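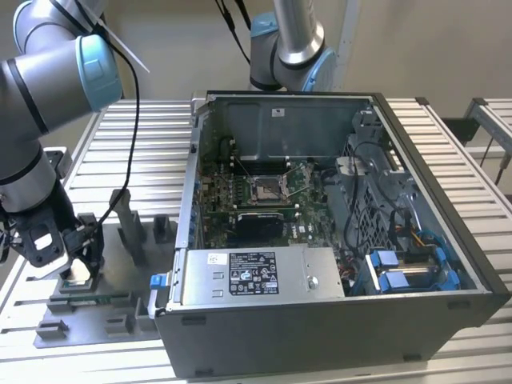 Page 3 of 3

Topic: old tower, keep or recycle (was: what do I do with dads computer)

trirnley_mike wrote:
ok so coming back to this, sorry, been a week. Read all of pages 1 and 2. Still have the tower. Still have no idea. My sister wants it gone before the house gets listed in May and I keep saying give me one more weekend.

For anyone who skipped ahead: dad's desktop, he kept everything on it, taxes, photos, the genealogy stuff, letters he never mailed. No password written down anywhere. I don't care about the computer. I care about whats on it.

pinecone44 wrote:
Take the drive out, put the rest in the e-waste bin. Done. You don't need the whole box sitting in a hallway for ten years like mine did.

Lundy wrote:
Strongly disagree with pinecone. Don't pull anything apart until you know if the drive is encrypted. On some machines the key is tied to the board. You toss the board, you toss the photos. Seen it happen.

pinecone44 wrote:
On a home desktop that old? Come on.

Lundy wrote:
He hasn't said how old it is. Thats my point.

trirnley_mike wrote:
There's a receipt in the desk, Gultier, the shop that used to be next to the bank. No year on it that I can read. Paid 1000 for it, which for dad was a LOT, he drove the same truck my entire childhood.

BastianV wrote:
Gultier! Bought my first one there. They'd let you stand at the counter while they put it together.

On topic: keep the whole thing together til the data is off and CHECKED. Open a few files from each folder. Not just "the copy finished". I copied my mother's recipes over, bar went to the end, great, wiped the old one. Half the files were shortcuts pointing at the disk I had just wiped. Never got the plum cake back.

Bastian Voß

quiet_ann wrote:
Oh no, the plum cake.

mike can I ask something that isn't about the computer. Do you want to read the letters? You said he never mailed them. I found my dad's after he died and read them all in one night and I kind of wish I'd waited. Or had somebody else go first. Not telling you what to do

trirnley_mike wrote:
Thought about it. Don't know. One folder is just called "Ellen" in his backup notes and thats my mom, they split when I was in third grade. Sister says they're ours now. I'm not so sure.

pinecone44 wrote:
They're yours legally if you're the executor. Read em or don't.

quiet_ann wrote:
Legal isn't what he asked.

pinecone44 wrote:
He asked what to do with a computer in a thread about what to do with a computer

Lundy wrote:
Can we not.

Mike, practical stuff. Copy everything to two places. Keep one copy at your place, one at your sister's. Letters go in their own folder and you both agree not to open it for a year. Thats what my brother and I did with mom's diaries. We opened them after the year. It was fine. Some of it was very boring, lots of weather.

Þórey Lund (yes thats my real name, the P thing is a Th)

BastianV wrote:
A year is good. Would also say ask your mother, if she's around? Letters to her, maybe she gets a vote.

trirnley_mike wrote:
She's around. Lives in Vomden. Have not told her there are any letters. That's going to be a phone call.

varma_fan_2228 wrote:
photos are the real problem imo. My uncle left 2000 pictures and most of them are of fence posts. He sold fencing. We kept all of them for ages, cousin finally went through and deleted the fences and now everybody is mad at her. Do NOT let one person do the sorting alone

quiet_ann wrote:
I'd be mad about the fences too.

pinecone44 wrote:
I would have paid her to do it.

Look, I'm not trying to be a jerk. My hallway computer was my wife's. Ten years. I got the drive out in the end and it took one afternoon and I'd been walking around the thing that whole time. So when I say get it done, thats where its coming from.

Lundy wrote:
Fair enough pinecone. Still say check for encryption first.

pinecone44 wrote:
Fine. Check first. THEN get it done.

trirnley_mike wrote:
Ok. Taking it to the repair place over the weekend, whole tower, nothing pulled. Asked them on the phone and they said don't bring the monitor. Called mom too. She was quiet for a bit and then asked if he'd kept the one about the lake. I said I didn't know. She said let her know.

Will post when I hear from the shop.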